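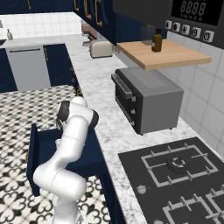

Every May, the Jastcombe business council puts out its household confidence score, and every May the local papers treat it like a weather report from the future. This year it came in at 238, up from the year before, and within a day two banks and a furniture chain had used it to say that shoppers were ready to spend again. I have my doubts. The score rests heavily on one question, whether people plan a "major home purchase" in the next year, and a yes can mean almost anything. It can mean a full remodel, with a long marble countertop and navy-blue drawers with gold handles. It can also mean the water heater is making a noise.

Eduard Koubek, who ran the survey for years before moving to the research firm Szabo, doesn't defend the question. "We kept it because we had always asked it," he told me. "If you change the wording, you lose the trend line, and the trend line is what people pay for."

What people say and what they do

The council mailed its form to 765 households and got 568 back. That is a good response for a paper survey, and I don't want to sneer at it. But the people who return a form about their finances tend to be people who don't mind looking at their finances. Hiu-tung Kao, a labor economist in Wostwood, has matched older answers against local sales tax receipts. She found that a rising score was followed by rising sales in some years and falling sales in others — a coin would have done as well.

Guido Morelli, who sells flooring, follows the score anyway. He ordered extra stock on the strength of the last good reading and was still discounting it when we spoke. Would he do it again? "Probably," he said. "The bank asks about the number, so I have to know the number."

That bothers me more than the sampling does. A lender reads the score and loosens up a little, a shop owner borrows, and the next report points to the borrowing as a sign of confidence.

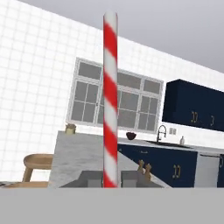 The case for keeping it

Thomas Sanna of the council says critics expect too much. The score was meant to show mood, he argues, and mood matters when families decide whether to save or spend. Fair enough. But the press release dated 12/03/2024 used the word "forecast" in its first line, and Sanna couldn't tell me who put it there.

Next year's form goes out with the same question on it.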